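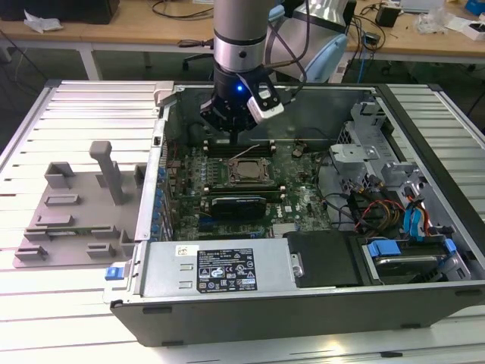

伸进机箱里的那只手：Puvwood 拆机工位故障相册

先说明一下，这一页照片很少，字很多，想只看图的朋友可以直接往下拉，我不会介意的（介意一点点）。

我在 Cendale 做旧电脑拆解线的调试，工位在 Puvwood 那边的厂房里。平时干的活说起来挺朴素：机箱侧放，盖板打开，机械臂从上面下去，把内存、处理器这些还能用的东西取出来，主板如果完好就整块留着翻新。十一月份我们出了一次故障，前前后后查了挺久，中间还牵出一个跟人手安全有关的问题。组里的内部报告写得很规矩，表格一张接一张，我自己看着都犯困，所以另外弄了这一页，按我的记忆和当时的笔记来讲，想到哪儿讲到哪儿。

先把数字放在前面，省得大家在评论里问。这一轮一共拆了 3,627 块主板，其中 3,613 块的处理器插座检查合格，剩下 14 块，插座里的触点被压弯了。14 块听着不多吧？我一开始也这么想，还在早会上说“比例挺好看的”。Seraina Eberhard 当场把其中一块放到显微镜底下让我看。她管翻新检验，看东西比我仔细得多。我看完就不说话了，触点倒下去一小片，方向整整齐齐的，全都朝同一边。

要是偶然碰坏的，方向应该乱七八糟才对。朝同一边倒，那就是有个东西每次都以差不多的姿势压过去。这句话后来被我写在白板上，一直没舍得擦。

一、从上往下看

回头说开头那张。机箱躺在铝型材台面上，夹爪竖直朝下，停在内存槽上方一点点的地方，处理器还好好地坐在插座里，旁边那根细细的银色拉杆也看得清楚。左边灰色的那块板子是 3D 打印的治具，上面有一格一格的槽。夹爪上那点蓝光我特别喜欢，关了顶灯以后很有气氛！

这个角度我看得最多，偏偏也是它把我骗得最久。从固定机位看，下探的动作漂亮极了，直直地下去，直直地上来，速度也平稳，录像倒来倒去看不出毛病。我和 Silvan Plattner 对着录像看了一整个下午，他甚至拿了把尺子贴在屏幕上量（真的贴上去了，屏幕上还留了胶印）。结论是轨迹没问题。

轨迹确实没问题，出问题的是力。力在录像里是看不见的，你看着夹爪停在那儿，它可能轻轻搭着，也可能正使着劲往下顶，画面一模一样。

我们设的接触力上限是 40 牛，超过就触发保护停机。控制软件是 Skakik，力的读数从腕部传感器过来，经过一个叫 Mägi 的信号盒子转一道，再进 Skakik。平时这套东西很听话。所以一开始大家怀疑的顺序是这样的：先怀疑夹爪指头磨损，再怀疑治具松动，然后怀疑机箱没放平，最后才有人小声说了一句，会不会读数本身就不对。小声说话的人是 Silvan，他说完自己还补了一句“应该不会”。

指头磨损那条线，我查了两天。拆下来量，装回去再量，换了一副新的指头继续跑，结果第二天照样压弯一块。治具那条线更惨，我把所有螺丝重新拧了一遍，力矩都记下来，一点关系都没有。唯一的收获是找到了一颗早就丢了的小螺丝，卡在型材的槽里。

还有人提过是不是某一种机箱特别容易出事。我们把那 14 块的来路翻出来对了一遍，品牌不同，高矮不同，插座的锁紧方式也有好几种，对不出什么规律。Seraina 把它们按顺序摆在架子上，贴了编号，每次我路过都觉得它们在看我。

二、插座空着的时候

处理器取走以后，插座就敞在那里，这一步才是最要命的。有经验的维修师傅都知道，拿掉处理器之后第一件事是盖保护盖，金色的触点又细又软，头发丝扫过去都让人心疼。我们的流程里也有盖保护盖这一步，由夹爪来做，盖子从治具上取。

压弯的触点全部发生在“处理器已经离开、保护盖还没盖上”的这段时间里。这是 Seraina 从检验记录里反推出来的，她的办法很土，也很管用：处理器背面的触垫有没有对应的擦痕。如果是取处理器的时候压坏的，处理器背面总该有点痕迹，可那 14 颗处理器的背面干干净净，装到测试板上也都能点亮。那就只能是之后了。

知道了是哪一段，剩下的就好办一些。我把 Skakik 的日志按这一段切出来，一条一条对。日志非常长，Skakik 的人大概觉得什么都值得记，连风扇转速都每秒写一行。我先把风扇删了，再把心跳包删了，看到眼睛发花，终于看到一个我以前从来没留意过的词，意思是“恢复后重新归零”。

每一块压坏的板子，在那之前都有过一次保护停机，然后有人按了恢复，然后软件给力传感器重新归了零。每一块都是！

我当时在椅子上转了一圈，然后给 Silvan 打电话，他正在吃饭，说话含含糊糊的，听完以后嚼东西的声音就停了。

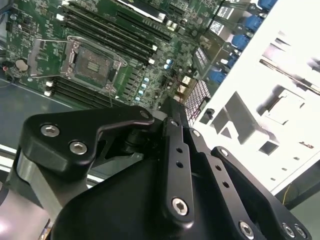
三、归零归到哪儿去了

插座的压框翻开着，拉杆也抬起来了，夹爪悬在主板上方，没有碰到板子。我每次看到这种画面手心都会出一点汗，拍的时候离得太近，金色那一块就那么露着。

好，讲归零。力传感器会漂，温度变一点、线缆拉一下，读数就会偏，所以隔一段时间要在“什么都没碰到”的状态下告诉它：现在这个就是零。跟厨房秤一样，先放碗，按一下去皮，再倒面粉。

可如果你按去皮的时候，手正搭在秤上呢？

我们的夹爪就是这么干的。保护停机发生的时候，指头往往正顶着什么东西，可能是机箱边，可能是线束，可能是内存槽的卡扣。操作员走过来看一眼，觉得没什么大碍，按下恢复。Skakik 这时候自动归零，把正在顶着的那股力当成了零。手搭在秤上去皮，就是这个意思。等夹爪退开，读数变成负的，软件觉得“很轻松，一点没碰到”，然后继续去做下一步。下一步恰好是盖保护盖，要往下轻轻压，压到有接触力为止。

它找的那个“接触力”，起点已经歪了。原来顶着多少，现在就要多压多少才算数。上限 40 牛也跟着一起歪，真正压下去的力超过 40 牛了，保护也不会跳。保护盖如果放得正，多压一点其实还扛得住，插座的边框会托住它。盖子要是稍微偏一点，边角就直接压进触点里去了。这也解释了为什么同样停过机、同样归过零，大多数板子没事，只有 14 块倒霉。也解释了为什么触点朝同一边倒，盖子在治具上的位置有个固定的小偏差，偏的方向总是一样的。

白板上那句话可以擦了。没擦，我在旁边画了个箭头。

有人会问，那负读数没人看见吗？看见了。屏幕上有，曲线图里有，日志里也有。我自己就看见过好几次，心里想的是“又漂了”，然后端着咖啡走开。这一点我在内部报告里也写了，写的时候挺难受的，Alois Kuster 说写上去比较好，我就写上去了。

复现是在一个星期六做的，厂房里安静，可以慢慢来。我们拿了几块本来就报废的主板，在停机的时候故意让指头靠着一块橡胶垫，恢复，归零，再让它去盖盖子，下面垫一个独立的测力计。第一次数值出来的时候，Silvan 念了一遍，我让他再念一遍。后面又试了把橡胶垫换成硬木块，结果更夸张，木块上留了两个很清楚的印子，现在还摆在我桌上压纸用。

然后我们把自动归零关掉，其他一律不动，同样的步骤重新来。保护停机老老实实地跳了。那一刻我俩击了个掌，没对准，拍到手腕上了。

四、安全的那一半

板子的事情查清楚，我本来以为可以收工了。Alois 看完我的草稿，问了一个问题：操作员按恢复的时候，手一般放在哪里？

我愣了一下。我们的操作员遇到停机，会先伸手进机箱里看看是什么挡住了，线束缠住就拨开，螺丝掉进去就捡出来。手续上应该先按急停，把模式切到手动，再伸手。可保护停机之后机械臂已经不动了，屏幕上也写着“已停止”，大家很自然就把这当成可以伸手的意思。我也这么干过，次数不好意思说。

问题在于保护停机只是软件让它停，电机还带着电，一按恢复就接着走。如果甲在里面拨线，乙在屏幕那边顺手点了恢复，机械臂就动了。再加上前面那个归零的毛病，它动起来的时候还以为自己没碰到东西。平时我们安慰自己说“反正有 40 牛的上限，夹一下也不疼”，可这个上限当时是歪的啊！

没有人受伤，这个要说清楚。我们把之前的记录都翻了，也挨个问了当班的人，没有。可是 Alois 的意思很直接，没夹到是运气，这件事要单独开一份，不能塞在主板的报告后面当附注。我同意，虽然当时我只想回家睡觉。

那天下午工位就停了，贴了红牌。停线的时候有人抱怨，我能理解，待拆的机箱在门口摞得老高。Alois 站在红牌旁边吃完了他的三明治，谁来问他都是那几句话。

五、改了些什么

改动写出来其实没几条，我按当时做的先后记在这里。

自动归零关掉。归零现在只能在固定的“空位”做，夹爪先抬到机箱外面，停稳，再归。保护停机之后想恢复，也得先退到空位，中间这一段走得很慢，速度压得很低。

归零的值加了检查，跟上一次差得太多就拒绝，屏幕变橙色，要人去看。第一个版本差值设得太小，一早上橙了很多次，大家都快疯了，后来放宽了一些才能用。

读数出现明显负值的时候直接停。这条是我加的，算是给那个端着咖啡走开的自己一个交代。

恢复按钮从屏幕上拿掉，换成围栏外面的实体按钮，站在那个位置能看到整个台面。伸手之前按急停、挂锁，谁挂的谁摘。挂锁一人一把，我的那把是绿色的，已经丢过一次。

治具上放保护盖的槽重新打印了，把那点偏差修掉。Silvan 觉得力的问题解决以后这个偏差无所谓，我坚持要修，我们为此讨论的时间比打印的时间还长。

Mägi 那个盒子没动。它从头到尾都没做错什么，传过来的数都是对的，被冤枉了好几天，还被我拆开看过一次，在这里跟它道个歉。

改完以后先拿报废板跑，再拿正式的板子跑，每一块都送去给 Seraina 看插座。她一开始看得非常严，连灰尘都给我圈出来。后来渐渐只说“可以”，再后来就发个点头的表情。

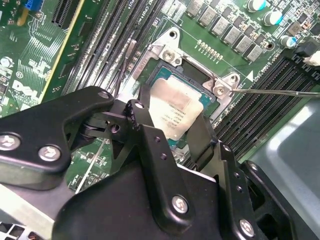
处理器还在插座里，两根指头跨在两侧，螺丝刀的尖抵着压框右边那颗螺丝。

这个近景我自己很偏爱。压框左边那圈压出来的字能认出 ATTN，板子上还有 CPU1 的白字和一个 Dell 的标，金属盖上的小字就别费劲了，我放大了也读不出来。左边那根指头边上有一排齿，平时从上面看根本注意不到，凑近了才觉得这东西长得还挺凶。

说到这种一圈压框加螺丝的结构，顺便讲个跟故障没多大关系的事。拧螺丝的时候，螺丝刀要是没有坐稳就加力，会从螺丝头上滑出去，滑出去的方向可就难说了，旁边全是小元件。我们查力的问题时顺手把这一步的曲线也拉出来看了，发现有几次螺丝刀在螺丝头上蹭了一下才坐进去。没造成损坏，可是看着很不舒服，所以又加了一个小动作：先轻轻碰到，慢慢转一点点，感觉到咬进去了再往下压。这个动作看上去有点像人在黑暗里找钥匙孔，我给它起了个名字叫“找门”，代码注释里就这么写的，后来被要求改成正式一点的说法。注释改了，大家嘴上还是叫“找门”。

两臂同时在机箱里的时候还有一条规矩，也是这次顺带立的：一边停了，另一边必须跟着停，恢复也得一起恢复。以前两边的停机是各管各的，想想也是有点后怕。

六、几条零碎

拍照的时候别开闪光灯，机箱的金属面反光，白成一片什么都看不见。侧板那一类白色的钣金尤其麻烦，怎么调曝光都是亮的，我已经放弃了。

日志请务必存久一点。我们原来的设置是旧日志满了就覆盖，这次能查出来，有一部分是因为 Silvan 嫌麻烦，一直没去清他那台电脑的备份。现在换成了正经的存储，他的备份也还留着。

检验数据和运行日志要能对得上时间。我们两边的钟差了一截，我对日志的时候一直错位，差点就把那条归零的记录错过去。后来把两边的时间同步了，这活儿十分钟就做完，早该做的。

压弯的那 14 块板子，有几块 Seraina 拿去练手，在显微镜底下用细针一根一根拨回来。她说拨好的能点亮，可是不会拿去卖，留着做培训。架子上的编号标签还没撕。

七、留言区摘几条

Hjalti Vídalín：我们那边的打磨工位也有“恢复后自动归零”，看完你这页我马上跑去查设置，默认就是开的。已经关了。想问一下你们空位离机箱多远？

回 Hjalti：高度要超过机箱边沿，再加上线束可能弹起来的余量，具体多少看你们的机箱和线有多乱。我们挑最高的那种机箱试出来的，试的时候故意把线拉得很难看。打磨的话还要小心砂纸的粉，别飘到传感器的缝里去。

Hjalti Vídalín：粉的事情别提了，上个月刚清过。

Nadhirah Wijaya：请问负读数那条停机，平时会不会误触发？我们的手臂姿态变化比较大，重力补偿做得不太好，一转手腕读数就往负的跑。

回 Nadhirah：会的，我们一开始也有。先把夹爪的重量和重心重新标一遍，尤其是后来加装过东西的（我们夹爪旁边挂了传感器模块，还有一根线，当初标的时候根本没算进去）。标完好很多。另外门槛不要设成一过零就停，给它留点余地。

Nadhirah Wijaya：懂了，我们也加过一个相机支架，没有重新标……我去忙了。

Silvan Plattner：补充一句，屏幕上的胶印已经擦掉了。

回 Silvan：左下角还有。

下次更新应该是新的盖子槽，等我把照片整理出来再贴。挂锁如果有人在茶水间看到一把绿色的，请放到工位门口的盒子里，谢谢！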